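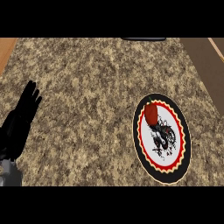
Amna Virk

Derkora Prepaid Card — Questions We Get a Lot

Updated June 2018. If your question isn't on the list, call the number on the back of your card or use the Contact form. Please don't email us your full card number.

Getting a card

Who can get one?
Anyone 18 or over with a US mailing address. No credit check. We do need your name, date of birth, address and Social Security number, same as any bank would.

How long until it shows up?
Usually within 5 business days of approval. Plain white envelope, no logo. People throw it out thinking it's junk mail, so keep an eye open. Need another one mailed? First replacement is free.

Can I have two cards on one account?
Yes. Second card can be for anyone over 13. Same balance, different number. You can set a spending limit on the second card but not on the first.

My application says "pending". What now?
Most often the address doesn't match what's on file somewhere. Recent move, apartment number missing, that sort of thing. Upload a utility bill or a lease under My Documents. Two pages max. Photos from your phone are ok if all four corners show.

Adding money

How do I load the card?
Direct deposit, bank transfer, or cash at any Gotamby counter. Direct deposit and bank transfer are free. Cash loads cost whatever the counter charges, it's posted at the register.

Is there a limit on cash?
$200 per load on a basic account. Verified accounts go higher, check your Limits page for your own number.

I loaded cash and don't see it.
Give it an hour. Log out, log back in. Still nothing — call us with the receipt in your hand. We need the long number at the bottom, not the store number at the top. No receipt, we can still look but it takes alot longer.

Can my employer pay me on the card?
Yes. Print the direct deposit form from your account and give it to payroll. First paycheck may still come the old way, depends on their cutoff.

Can I cancel a bank transfer?
Only while it says "scheduled". Once it says "sent", no.

Using it

Where does it work?
Stores, online, over the phone, most bill pay. Not on toll roads in some states.

Gas pumps?
Pay inside if you can. At the pump the station may hold more than you actually spend, and the hold can sit there for days. We can't lift it early. Only the station can.

Hotels and rental cars?
Same deal with holds. Many rental places won't take prepaid at all for the deposit. Call them first.

Does it work outside the US?
In 46 countries right now. List is under Travel. There's a foreign purchase fee, see the fee page. Tell us before you go or the first purchase may get declined.

Can I use it with the Peng app?
Yes, add it like any debit card. Flitier support is coming in September. Please stop asking the phone reps for an exact date, they don't have one.

My card was declined but I have money on it.
Check three things. Is the card active. Is the billing zip the one we have. Is there a hold eating the balance. If all that looks fine, call.

Fees

Is there a monthly fee?
Yes, unless you get direct deposit. Any amount counts. Fee comes out on the same day of the month you activated.

What if my balance is zero when the fee is due?
We take it from your next load. We don't send you to collections over it and your balance doesn't go negative because of it.

ATM fees?
None from us at in-network machines. The locator is in the app. Out of network you pay us and probaly the machine owner too.

Lost, stolen, weird charges

I lost my card.
Lock it in the app right now. Then call. Locking stops new purchases but not ones that already went through.

There's a charge I don't know.
Look up the name first, lots of shops bill under a parent company. If it's still a mystery, file a dispute within 60 days of the statement. Forms go to Nghĩa Từ in Disputes, fax or upload, either works. You'll get a case number by text.

Someone called and asked for my PIN.
Hang up. We never ask for it.

Closing the account

How do I close it and get my money back?
Spend it down or move it to your bank, then pick Close Account under Settings. Want a paper check instead? Call, and allow two weeks. Make sure your address is current before you ask for the check.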